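Notebook – July 8, 2023
Clenham bench, hand-held grippers, tube and mug task

Set up with Gemma Bassi after lunch. Plan was 14 demonstrations of putting the toothpaste tube in the mug, both hands in use, starting positions changed between goes. Kept 11. Dropped the rest where I let go of the tube too early and had to chase it with the other hand.

Notes on pace: I still rush the approach. Giorgia Dal Bello looked at last week's set and the policy copied my hesitation just before the grasp, so today I tried to move at one steady speed and close the fingers only after they had stopped. Gemma called out when I sped up.

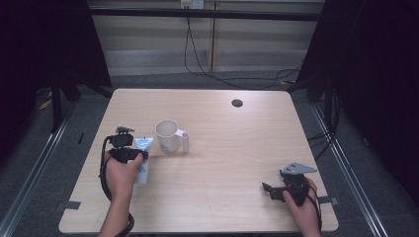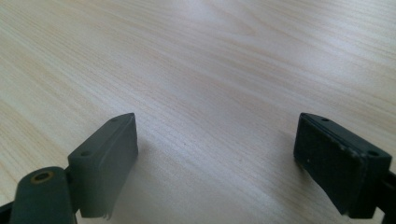
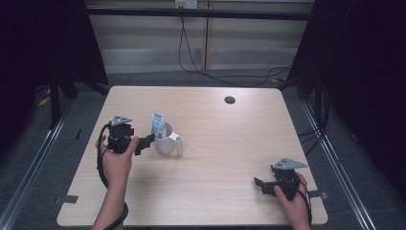
Tube standing on the table by the mug in the first, in the mug with its crimped end up in the third.

Do we need to start every demonstration from the same hand position?
Better to vary it. If the hands always start in the same place, the robot learns one path and gets lost when it begins somewhere else. Keep both grippers well clear of the objects at the start, then go.

Files are in the Brala folder, named by run. Run 13 has a sync slip between left and right – leave it out until I have checked the timestamps. Recalibrated finger width on both grippers before starting, not after, so do that first thing next time.

Still to do: same task with the hands swapped, and ask Giorgia whether she wants the release held for longer before the fingers come away.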